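Consumer Research Project: Do toy subscription boxes give value for money?
Mylene Padilla and Consolacion Belmonte
Submitted 2022-10-31

Why we picked this

Mylene's aunt gets a box every month for her toddler and swears by it. Consolacion's mum cancelled hers after two. So who's right? We wanted to find out if you'd be better off just going to the shops.

What we did

Picked two boxes that deliver to Nernport, Gosling and Fitard. Both aimed at ages one to three. Ordered one of each, same colour theme where we had the choice. Then priced every item at the shops on Denley Street, full price, no specials. Also put a survey up on the school parents' page and got 100 replies, which was more than we expected. Closed it at 100 so the percentages would be easy.

Survey questions were short: do you subscribe, did you ever cancel, what was your favourite thing in a box, what went straight in the cupboard.

What came in them

Gosling: stacking rings, a board book, a bib, bath crayons, a sample of nappy cream. Nice box. Tissue paper everywhere.

Fitard: a wooden puzzle, socks, a snack pot with a lid, a card with activity ideas on it. Plainer packaging but the puzzle was realy good quality and Consolacion's little cousin wouldn't give it back.
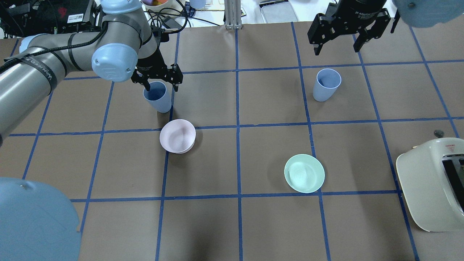
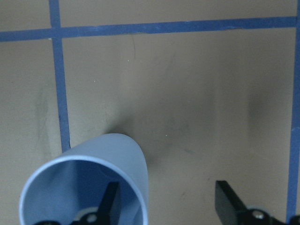
Blue tape on the tabletop.

Results

Gosling came out a bit dearer than buying the same stuff ourselves, once postage went on. Fitard was cheaper than the shops but only because of the puzzle. Take that out and it's a loss.

From the survey, most people who cancelled said they were getting doubles of things they already had. Bibs especially. Favourite items were books and anything for the bath. Least favourite was samples, by a mile. A few parents said they'd pay more if they could swap one item, and neither company lets you.

One parent worked out she'd spent $2125 on boxes over the years for her kids. She still subscribes!

Problems

Only one month of each, so we might of got a good or bad one. Survey was all parents from our school. Couldn't find the exact bath crayons so we used the closest price. Sock sizes were wrong but we counted them at full value anyway.

What we'd do next

Order again in November and see if the contents repeat. Ask for ratings out of 5 for each item, as the comments took ages to sort. Maybe add a box for older kids, if there's any budget left.

Thanks to the parents who filled in the survey.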